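Cornstead bantam

The Cornstead is a small breed of bantam chicken, kept mostly for eggs and as a backyard bird. True bantam, no large fowl version. Named for the village of Cornstead where the first flock was kept.

History

Bred by Ekow Korletey out of mixed farmyard hens and a single cock bought at Plosgate market. Early records are thin. Korletey wanted a small hen that would lay through cold weather and not go broody every few weeks. He got the first part. Broodiness is still common in the line.

The first birds were shown at Plosgate in December, 12 in all, entered under "any other bantam". Sharon Kashindye later took on most of the flock and kept the only full set of breeding notes. A second line, the Kpodo, comes from 2 hens sold before the standard was written. Kpodo birds are a bit heavier and some breeders dont count them as Cornsteads.

Appearance

Single comb, medium, red. Clean legs, slate colored. Four toes. Tail carried high in cocks, lower in hens. Recognized colors are buff, black and cuckoo. Chicks of the cuckoo variety hatch dark with a pale spot on the head and are often mistaken for black until the first feathers come in.

Temperament and use

Calm, easy to handle. Good fliers, so a covered run is advised. Hens lay small cream eggs, and will sit on eggs of other breeds. Cocks can be rough with each other in spring but seperate pens usually settle it.
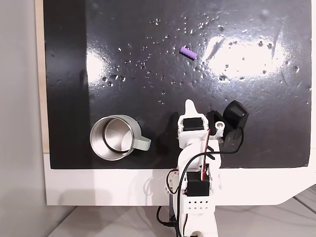 Chicks are small at hatch and need shallow drinkers for the first weeks. Most keepers move them off the brooder once fully feathered. Starter crumb, then grower. No special feeding beyond that.

Status

Rare. The Genlow register listed 249 birds on 9 September 2022, with 60 of them in the cuckoo color. Kpodo birds are not included in that count. Hatching eggs are sold in spring only, mostly by word of mouth.

See also: Bantam, Broodiness, Cuckoo (plumage)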